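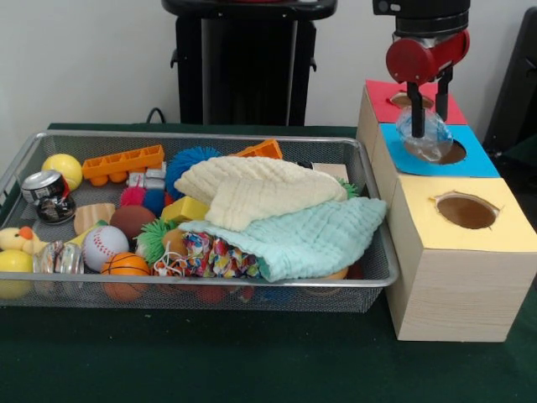 The toy tray: sort it or leave it?

Print this thread | E-mail this thread
Started by Usa Panyasiri, February

Usa Panyasiri wrote:
I propose that the wire tray has become a bin with a nicer rim. There is a crushed drinks can in with the baseball. There is a glass jar next to a plush duck. I'd like to sort the lot before the next session: balls in one box, bricks in another, cloths folded somewhere a cloth might want to be.

sikwood_dad wrote:
Leave it. Mine is 2 and has no interest in a box of balls. He wants to dig for the spiky blue thing and be furious about it.

marrow19 wrote:
Agree on the can, which can go in the recycling tonight. Disagree on the towel. Half the fun is what's under it.

Usa Panyasiri wrote:
Half the fun is under it because half the tray is under it.

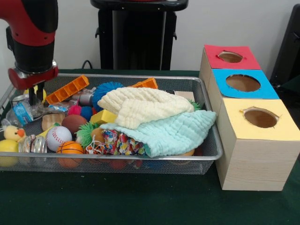 Jullico Toy Library – Sorting & Mending Team

hattie_p wrote:
Can I speak up for the squishy bread? It has outlived over 11 jigsaws. Also the muslins need a wash, the mint one is hanging over the front like a tired curtain.

sikwood_dad wrote:
Fine, wash the muslins. But the orange bricks stay in with everything else or I'm handing back my key.

marrow19 wrote:
You haven't got a key.

Usa Panyasiri wrote:
Compromise – jar and can out, bottle to whoever is thirsty, cloths to me for a 40 wash. Balls may remain at large. I'll be in from 4 if anyone wants to argue in person.

hattie_p wrote:
And the bread?

Usa Panyasiri wrote:
The bread stays.

Recent threads
Revollow shelf brackets, any left?
Spare jigsaw pieces, please claim
Who has the long tape measure
Washing soft toys without the lumps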